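Sunday at Skevell, With the Robots On

By the time I found the right door it was ten past two and the tour had already left without me. I blame Pudberg's one-way system, which sent me past the same carpet store three times. A woman at the desk gave me a sticker, wrote my name on it wrong, and pointed me down a corridor toward the noise.

Skevell has been in the old Omidley bakery building for a few years now, and twice a year they open it up and let anybody wander in. I'd driven past it plenty. From the road it looks like a place where you'd go to argue about a phone bill. Inside it's one long room with a high ceiling, a lot of orange cable, and (on this particular Sunday) something like half the town's children standing on tiptoe behind a yellow line.

I caught up with the tour at the second bay, where an arm was picking bath sponges out of a bin and putting them in another bin. When the second bin was full it put them all back. A boy of maybe six watched this for the longest time and then asked his dad if the robot was in trouble.

The man running the show was Quentin Marchal, who has a big voice and a sweater with a hole in the elbow, and who I liked right away. He came to robots from bakery equipment, funnily enough, though not from this bakery. He talks about his machines the way my uncle talks about his dogs – fond, a bit let down by them, always ready with a story about the time one of them ate something. The story that day was about a lemon. I won't spoil it, he tells it better.

What I wanted to see was Carré. That's the name of their grasping project, and it's the reason I'd talked my editor into paying for the gas. Carré is about getting a robot to pick up things it has never met before, odd shapes with no handle and no obvious side to grab. You and I do this all day long without thinking. You reach into a bag and come out with the keys. Ask a robot to do it and you're in for a long afternoon.

"It goes for 60 objects in a session," Quentin told us, "and last week it held on to 55, which made us very smug until Tuesday." He didn't say what happened on Tuesday and I forgot to ask, which I've been kicking myself over ever since.

They let us try it with a pair of kitchen tongs first. Everyone got a lump of something under a dish towel, and you had to lift it using only the tongs and what you could see once the towel came off. Mine was shaped like a crumpled paper hat and I dropped it on my own foot. The lady next to me, who told me she was 50 that very day and had been brought there by her sons as a treat (!), got hers up on the first go and held it over her head like a trophy. We all clapped. I think she may have been the best thing in the building.

Then we went upstairs, and upstairs is where Carré mostly lives. I'd pictured a lab. It's a room with carpet tiles, a kettle, and 2 big screens on a table, and a lot of the practice happens on those screens, in a simulated world where a robot can knock things over all night and there's no mess to pick up in the morning. You watch it from close behind the hand, looking past the fingers, so you get more or less the robot's own idea of what's going on. I found that a little dizzying at first. I kept wanting to lean sideways to see around things.

Somebody in our group asked why the make-believe floor was so fancy. Quentin laughed and said they swap the surfaces on purpose, over and over: stone, wood, plain colors, patterns your grandmother would have turned down. If the robot only ever practices on a clean white table it gets very good at clean white tables. Put it on somebody's real counter and it goes to pieces. So the floor changes, the walls change, the light comes from a new side, and the poor thing has to learn to care about the object and nothing else.

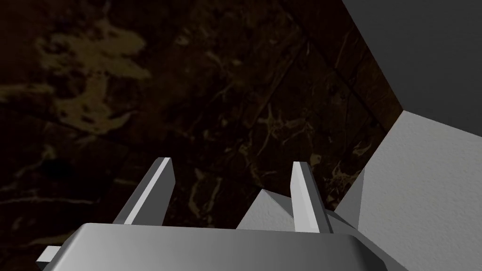
I asked whether it minded, which was a dumb question, and he was nice about it. He said the part that still gets to him is the waiting, those few seconds before the fingers commit, when everyone at the table goes quiet and leans in. They've run this thing more times than he can remember and they still lean in. I did too. I had a cookie halfway to my mouth and I just left it there.

Downstairs again they'd put out juice and were letting kids press a big green button that made the sponge arm wave. The line went almost to the door. I stood in it for a while before I noticed I was the only person over four feet tall without a child, and I stayed in it anyway.

The next open day is in May. Parking is behind the building – ignore the sign, it points at the carpet store – and if you want the tongs, get there before two.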